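3. Playing your first disc

1. Put the disc in the Vodonmont player, label up, and close the tray.

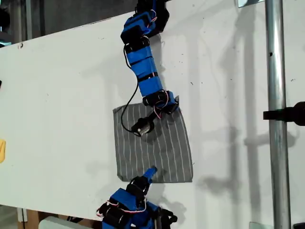 2. Wait for the menu. The box promises 12 seconds. Allow longer for a 4K disc.

3. Press Setup and choose Picture. Leave the Vida mode off to begin with. It claims to improve older films, but mostly it smears the grain. 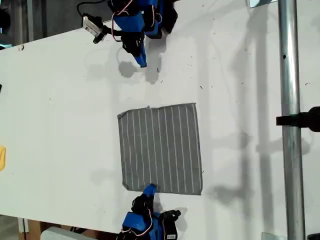 4. Set brightness to 200. The 400 setting looks good in a shop and poor in a dark living room.

Note: steelbook hubs can grip tightly. Press the centre before lifting the disc.

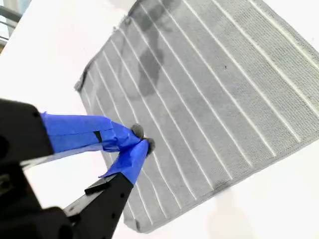 Caution: do not switch off during an update, whatever the progress bar says.

5. Press Stop twice to clear the resume point.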